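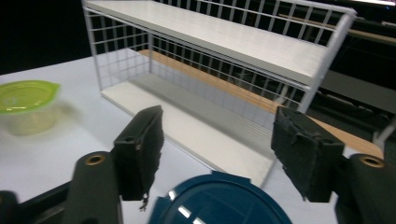
Practice table, shelf task: wire shelf unit, green-lidded container and blue lid.

Peveseo Student Robotics Forum > Course Projects > Shelf Task

pumley_lab_tutor
Posted: Sep 21, 2018
Members of the Pumley group are asked to read the following before the next session. The shelf task remains as set out in July. Each pair will record demonstrations with the hand-held grippers, moving containers and lids between the tabletop and the shelf unit. A full set consists of 100 demonstrations. Sets are to be submitted through the Drastach upload page, with a short written note of any attempt that was abandoned. Questions may be posted in this thread.

teal_lid
Our pair would like clarification on abandoned attempts. If a lid slips and is picked up again within the same attempt, is that attempt to be counted? We have kept ours in so far.

pumley_lab_tutor
It is to be counted, provided that the lid did not leave the table. Please mark it as a recovery in the note.

gridwire9
I must respectfully disagree with this rule. Our set contains 9 recoveries, and the model trained on it hesitates before every grasp. I should prefer that recoveries be submitted separately, so that each group may decide whether to use them.

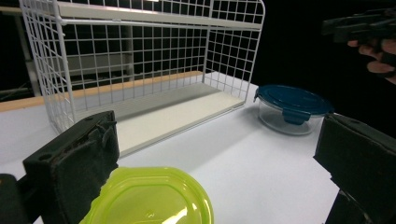

siriwardena_cup_entrant
The Siriwardena Cup rules may be of help on this point, as they permit recoveries and deduct two marks for each. Our group has entered on that basis and trains with them included. The greater difficulty, in our experience, is with the lids themselves. A glossy green lid close to the gripper, with a bright reflection on it, does not look to the model like the same lid seen from further away. We would ask that pairs vary the starting position of the lids before any change is made to the rule on recoveries.

gridwire9
I accept the point about lids. I do not accept that it settles the matter. The hesitation appeared with the containers as well.

teal_lid
May I ask how many steps the model was trained for? Ours was stopped at 3000 and showed a similar hesitation. It became less marked when training was continued on the same data.

gridwire9
Roughly the same. We shall continue the training and report the result in this thread.

pumley_lab_tutor
The rule will stand for the present set. Groups wishing to separate recoveries may do so in their own copies, but the upload must be complete. Pairs are also requested to inspect the finger pads before recording and to report any loose padding to the lab desk.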